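Kirnetti visiting

Kirnetti visiting is the habit, kept up in the hill towns near Wilik, of grandparents making one long round of their grown children's homes every winter. I grew up with it, so forgive me if this entry gets a little fond in places!

The round usually starts in December and goes oldest child to youngest, with about 5 nights at each house. My own grandmother covered 900 miles on hers, mostly by bus, with a tin of seed cookies on her lap the whole way (she never let the driver stow it). Families in Murthy do it backward, youngest first, and both towns will tell you theirs is the older way.

The first supper is always soup. After that the guest says grace, blesses each child by name and hands over the round book – a plain notebook where every household writes a page before the visitor moves on. Ours has 70 pages filled and a coffee ring on most of them.

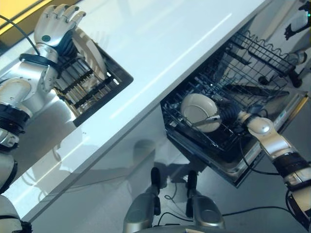
Who keeps the round book when the visiting is over?
The youngest household holds on to it until the next December, then mails it back to the grandparent before the first bus.

Most people begin once they turn 60, though I know couples who went sooner because the grandbabies wouldn't wait. In Nusex, where families live closer together, the round has shrunk to a string of Sunday-style dinners with no overnight stays. My aunts don't count that as visiting at all, and they've told the Nusex cousins so, more than once.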